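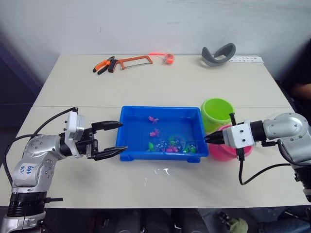 Folcombe 공동작업동 설비관리팀
작업실·가정용 실내 온도조절기 점검 요령
최종 수정: 2026년 2월 5일 목요일

난방이 약하다는 문의 가운데 상당수는 보일러가 정상인데 온도조절기가 실내 온도를 잘못 읽는 경우다. 분해나 수리를 신청하기 전에 아래 항목을 순서대로 확인한다. 벽걸이형 유선 조절기를 기준으로 썼으며, 무선형은 배터리 항목만 추가로 본다.

설치 위치
조절기는 내벽에 단다. 외벽에 달면 벽체 온도의 영향으로 실제 실온보다 낮게 읽히고 난방이 필요 이상으로 길게 돈다. 직사광선이 드는 벽, 냉장고나 공기압축기 옆, 출입문 바로 옆도 피한다. 이미 잘못된 자리에 달려 있고 옮길 수 없다면 외장 센서를 지원하는 모델인지 확인한다. Trovo 계열은 설정 메뉴에서 내장 센서와 외장 센서를 선택할 수 있다. 외장 센서를 연결하고도 이 설정을 바꾸지 않아 계속 내장 값으로 운전하는 사례가 잦다.

배선 구멍 막기
읽는 값이 들쭉날쭉하면 본체 뒤의 배선 구멍을 먼저 의심한다. 벽 속의 찬 공기가 전선관을 타고 올라와 센서에 바로 닿는다. 차단기를 내리고 본체를 분리한 뒤 불연성 실링 퍼티로 구멍을 메운다. 발포 우레탄은 쓰지 않는다. 굳으면서 전선을 밀어내고 나중에 배선을 교체할 때 제거가 어렵다. 단자에 퍼티가 묻지 않았는지 보고 다시 조립한다.

온도 비교
기준 온도계를 조절기와 같은 높이에 두되 벽에서 한 뼘 정도 떼어 놓는다. 손에 쥐고 있던 온도계는 바로 읽지 않는다. 문을 닫고 2시간 뒤에 두 값을 적는다. 차이가 일정하면 조절기의 보정값으로 맞추고, 잴 때마다 차이가 달라지면 보정하지 말고 위치와 배선 구멍을 다시 본다. 보정은 한 번에 한 단계씩만 하고 다음 날 같은 조건에서 재확인한다.

동작 편차
설정 온도 부근에서 난방이 자주 켜졌다 꺼지면 동작 편차가 너무 좁게 잡힌 것이다. 편차를 한 단계 넓힌다. 바닥 난방은 반응이 느리므로 온풍기와 같은 값을 쓰지 않는다. 동측 작업실은 편차를 조정한 뒤 하루 기동 횟수가 64회까지 내려갔다. 조정 전 기록은 292회가 넘었다.

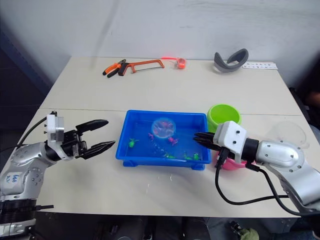

Siham Helmy는 편차부터 만지기 전에 환기팬 연동을 먼저 봐야 한다고 지적했다. 자기 작업실에서는 팬이 돌 때마다 조절기 쪽으로 찬 공기가 흘러 난방이 같이 켜졌고, 편차를 아무리 넓혀도 증상이 그대로였다는 것이다. 급기 방향을 돌린 뒤에는 원래 편차로 되돌려도 문제가 없었다고 한다.

이 의견에 따라 점검 순서를 바꾼다. 환기팬이 있는 방은 팬을 끈 상태와 켠 상태에서 각각 온도를 비교하고, 두 결과가 다르면 급기구 날개의 방향을 조절기 반대쪽으로 돌린다. 급기구를 테이프로 막는 것은 금지한다.

예약 운전
예열 시간은 바깥 기온에 따라 달라진다. 자동 예열 기능이 있으면 켜 두고, 없으면 사용 시각보다 앞당겨 예약한다. 야간 설정 온도를 지나치게 낮추면 아침에 장시간 최대 출력으로 돌게 되므로 주간 설정보다 4도 낮은 선에서 시작해 조정한다. 정전 후에는 내부 시계부터 확인한다. Moon 구형 조절기는 시계가 초기화되어도 화면에 경고가 뜨지 않는다.

청소
통풍 슬롯에 톱밥이나 먼지가 끼면 센서 반응이 늦어진다. 마른 붓으로 털고 진공청소기는 노즐을 조금 띄워 사용한다. 압축공기는 먼지를 기판 안쪽으로 밀어 넣으므로 쓰지 않는다. 세정제를 본체에 직접 뿌리지 않는다. 7월 비난방기에 한 번 털어 두면 가을 첫 가동 때 오작동 문의가 줄어든다.

배터리(무선형)
부족 표시가 뜨면 전부 같은 종류의 새것으로 교체한다. 충전지는 전압이 낮아 부족 표시가 일찍 뜨는 모델이 있다. 교체 후 수신기와의 연결이 풀렸으면 Ukavness 수신기는 연결 버튼을 표시등이 깜박일 때까지 누른 다음 조절기 쪽에서 등록 메뉴를 연다.

수리 신청 기준
화면이 꺼져 있는데 차단기가 정상인 경우, 난방 요구 표시가 떠 있는데 밸브가 움직이지 않는 경우, 본체에서 탄 냄새가 나는 경우에는 직접 분해하지 말고 설비관리팀에 신청한다. 신청서에는 방 번호, 조절기 모델명, 기준 온도계와 비교한 값을 적는다.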